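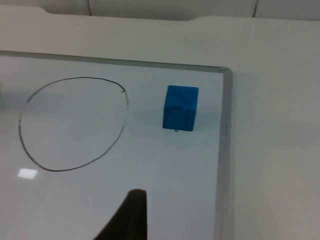 Too much cumin again, was the word from the other end of the table before I had even sat down, and could I please go back to the lentils I made in November. Fair enough. I had used the Janduro blend straight from the jar and it was stronger than I remembered.

Fixed the rest of the pot after supper. Added 2 cups of stock, half a can of tomatoes and the juice of a lemon, then simmered it for 33 minutes with the lid off. Better - still a bit dusty at the back of the throat.

Soaked black beans for tomorrow. The Kenow bag says 7 hours but last time they needed more, so they went in at four this afternoon. Sima had red onions cheap and I bought too many. Sliced roughly 31 ounces and pickled them in cider vinegar with sugar and bay. Ran out of jars and put the last of them in a cereal bowl with a plate on top.

Rice for tomorrow as well, the brown one. Need salt, limes and more foil. The oven light is out.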